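**Metateo releases Drekura 2, grasp planning software for rooms that have not been tidied first**

SISTCOMBE, 16/05/2020 – Metateo today released Drekura 2, the second major version of its grasp planning and wrist-view perception software. The headline change is that the planner can now say it doesn't know. Earlier versions were never short of an answer, and a fair number of those answers were the floor.

Drekura takes the picture from a small camera at a robot's wrist, works out what might be worth closing the gripper on, and hands a short list of approaches to the arm controller. Version 2 adds a confidence score to each approach and a new "hold and look again" result, which sends the wrist to a fresh viewpoint before anything gets squeezed.

"Our first release was tuned on coloured blocks sitting on a plain white table," said Tamara Pavliuk, who leads the planning team. "It was superb at coloured blocks. Then customers went and put it in buildings."

**Dark things in front of dark things**

Most of the work since the first release has gone into close range, where the gripper takes up a good part of its own view. Many objects people want handled are black, and so are many grippers. The old self-mask, which tells the software which pixels belong to the robot, tended to claim both.

Drekura 2 builds its mask from the gripper's geometry and current pose instead of from colour. A matte black handle partly covering a row of black fingers is now treated as a separate object, and a thin cable on the floor gets its own "avoid" label, which can be overridden by anyone who enjoys untangling things.

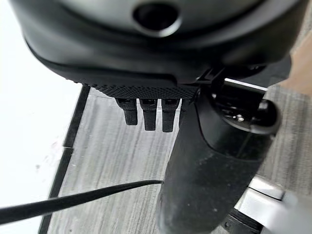
## What else is in the release

- **Self-mask editor.** Load a gripper model, check the mask against live frames and fix it by hand. The undo button works this time.
- **Shiny surface handling.** Bright metal rods and brushed legs are flagged as unreliable for depth, and the planner weighs them accordingly.
- **Replay tool.** Step through any attempt with the planner's rejected options shown beside the one it picked. Pavliuk describes this as "humbling".
- **Plain-language logs.** The old error list ran to 104 numbered codes. There are now 37 messages, in sentences.

The new close-range test set was put together in April with Ní Mhurchú, the integration firm that has used Drekura since its first beta. Its engineers also asked for the replay tool, repeatedly and in writing.

**Availability**

Drekura 2 is available now to all licensed customers at no extra charge. Site licences cover up to 37 arms. Projects saved in version 1 will open in version 2, but self-masks need to be rebuilt.

**About Metateo**

Metateo was founded in Sistcombe in 1977 to make control panels for grain dryers, and moved into robot software some time later. It still services the panels.

Media enquiries: Tamara Pavliuk, Metateo, Sistcombe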